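2019-06-01

Caderno da bancada, oficina partilhada. Montagem do quiosque de snacks com dois braços. Continuação da folha anterior (a que tem a mancha de cola).

Cheguei tarde, a mesa estava ocupada com a serra de outra pessoa. Arrumei, voltei a esticar o papel pardo por cima do tampo, fita por baixo. O papel fica. Tentei sem papel e o reflexo do tampo dava cabo da segmentação, com papel a coisa acalma bastante. Ganha vincos, paciência, troca-se quando rasgar.

Estado à chegada:
- braço direito ok, base aparafusada
- braço esquerdo com folga na base, apertar
- Paller (o programa de sequências, versão nossa) a arrancar mas sem ler o ficheiro de posições novo
- adaptador Multisero continua a perder a ligação quando se mexe no cabo

Comecei pela folga. Dois parafusos estavam só à mão. Chave 5, aperto cruzado, trava-roscas azul. Depois de apertar a base ficou rodada uma nesga em relação ao que estava no ficheiro, portanto calibração outra vez. Devia ter marcado a posição com lápis antes. Marquei agora, dois riscos no papel e um no tampo por baixo.

Calibração do esquerdo: método dos quatro pontos com a ponteira impressa. Primeira passagem má (bati na mesa com o cotovelo a meio do terceiro ponto). Segunda passagem boa. Gravei como base_esq_b. NÃO usar base_esq_a, apagar quando houver coragem.

Ficheiro de posições: o problema era parvo. Vírgula decimal em vez de ponto, exportei da folha de cálculo com as definições em português. O Paller lia 3,324 como dois campos e depois queixava-se de uma coluna a mais lá em baixo, numa linha que não tinha nada a ver. Perdi a manhã nisto. Acrescentei uma verificação no arranque: se houver vírgula num campo numérico, pára e diz a linha. Mensagem de erro escrita à pressa, melhorar.

Pinças. As Hirnen de origem são lisas, escorregam em tudo o que seja plástico. Experimentei:
1. fita de borracha de câmara de ar, colada. Agarra bem mas descola no canto ao fim de pouco tempo
2. silicone vazado em molde impresso. Ficou com bolhas, mesmo assim melhor que a borracha
3. manga termoretráctil. Não. Escorrega tanto como sem nada

Fico com o silicone. Fazer outro molde com respiro no topo e deixar curar de um dia para o outro em vez de ir espreitar de hora a hora.

Força de fecho: 100 na escala do controlador esmaga as sandes. 40 segura sem amolgar o pão, mas a garrafa pequena roda na pinça. Solução provisória: força por artigo, numa tabela, coluna nova "f". Garrafas altas, embalagens moles baixas. Os copos deitados ficam no meio, ainda sem valor decente, a tampa faz rebordo e a pinça apanha-o quando vem muito de frente. Entrar com uns graus de inclinação. Falta afinar.

Saquinhos transparentes: piores de todos. Brilham, mudam de forma, a câmara vê o que está dentro e não vê o saco. Por agora pega-se pela aba de cima e reza-se. Ventosa era outra conversa, mas implica compressor e o compressor da oficina faz um barulho que não se aguenta e há gente a trabalhar nas outras bancadas.

Lista de compras / contas
- parafusos M5 inox, acabaram
- silicone, mais um kit
- calha para cabos, os cabos em cima da mesa são uma vergonha
- fonte da Ruangrit de substituição: pedem 599 com portes. Caro. Ver se a usada que está na caixa cinzenta dá a corrente toda sob carga antes de encomendar
- papel pardo, rolo

Nota sobre a fonte: medi sem carga e está bem, com os dois braços a arrancar ao mesmo tempo cai e o controlador do esquerdo reinicia. Atraso no arranque do segundo braço resolve o sintoma. Não resolve a fonte. Pus o atraso na mesma.

Paragem de emergência: testada com os dois braços em movimento lento, corta os dois. Repetir o teste SEMPRE que se mexer na cablagem, inclusive quando "foi só um cabo". O contacto auxiliar ainda não vai ao Paller, quer dizer, o programa não sabe que houve paragem e fica convencido de que chegou ao destino. Ao rearmar tenta o movimento seguinte a partir de uma posição que não é a dele. Perigoso. Até isto estar ligado: depois de paragem, fechar o programa, pôr os braços em repouso à mão, arrancar de novo. Já escrevi isto no quadro também.

Disposição dos artigos. Mudei várias vezes. O que ficou decidido:
- expositor acrílico em degraus do lado esquerdo da mesa, serviço do braço direito (sim, direito do robô, esquerdo de quem olha da frente da mesa, já houve confusão que chegue. No caderno é sempre direito/esquerdo DO ROBÔ)
- suporte das garrafas de Coca-Cola ao fundo, a meio, dois níveis
- tabuleiro creme a meio como zona de entrega
- cesto oval com a forma de alumínio junto ao braço esquerdo
- caixa WALNUT encostada ao tabuleiro branco, lá atrás
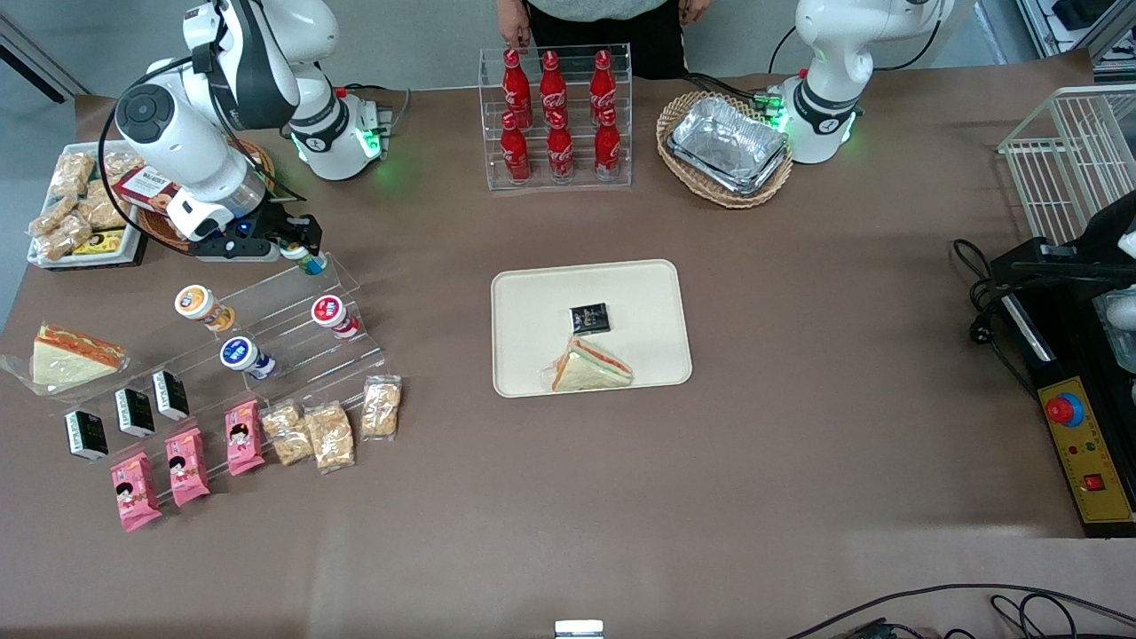
O degrau de cima do expositor é o que dá mais trabalho. O braço direito tem de vir por cima com o cotovelo bem aberto e o punho fica perto do limite da junta 5. Quando o planeador escolhe a outra solução de cotovelo, varre por cima do cesto redondo. Acrescentei esse cesto como obstáculo, caixa simples com folga generosa. Ficou mais lento a planear mas deixou de inventar.

Embalagens cor-de-rosa e pretas: a detecção por cor separa-as bem umas das outras. As pretas entre si não, são todas iguais para a câmara, mas como são o mesmo artigo tanto faz qual leva. Ordem: sempre a mais alta primeiro, para não arrastar as de baixo.

Sandes: orientação é o problema. O triângulo tem de ser agarrado pela face, nunca pela ponta. O código procura o vértice mais agudo e roda 90 em relação a ele, e às vezes o vértice mais agudo é uma dobra do plástico. Filtrar contornos pequenos antes. Fiz um teste rápido com imagens guardadas e melhorou, falta passar para o robô.

Suporte acrílico das garrafas escorrega no papel se for empurrado. Fita de dupla face por baixo, das grossas. O mesmo para o expositor.

Suporte de arame do lado direito: ainda não está modelado. O braço esquerdo passa-lhe perto quando recolhe. Para já limitei a junta 1 por software. Não esquecer que o limite está lá, senão daqui a um mês alguém (eu) passa uma tarde a perceber porque é que o braço não roda.

Multisero: a ficha tem o trinco partido. Abraçadeira a prender. Feio mas não caiu mais. Pedir uma nova juntamente com a calha.

Registos: passei a gravar só os ciclos falhados mais o ciclo imediatamente antes. O disco enchia. Nome do ficheiro com artigo + braço. Os antigos estão na pasta velho, sem ordem nenhuma, não contar com eles para nada.

Dúvidas em aberto
- vale a pena a passagem de um artigo de um braço para o outro? Bonito de ver, muito sítio para falhar. Deixar para o fim
- a garrafa pequena no canto do expositor: de pé era mais fácil de agarrar mas tomba com qualquer toque
- altura da zona de entrega, talvez subir o tabuleiro com um calço de contraplacado
- mostrar isto em Novembro no dia aberto? só se a paragem de emergência estiver ligada ao programa. Sem isso nem pensar

Para a próxima sessão, por esta ordem
1. contacto auxiliar da emergência -> entrada digital do controlador -> Paller
2. molde novo das pontas
3. filtro dos contornos no robô
4. valores de "f" para os copos
5. modelar o suporte de arame e tirar o limite da junta 1
6. calha, se chegar

Desliguei tudo no geral, braços em repouso, chave do armário no sítio do costume. O carregador do berbequim ficou na tomada de cima, é da oficina, nao levar. Cópia do ficheiro de posições na pen e no servidor, a boa é a que tem "ponto" no nome.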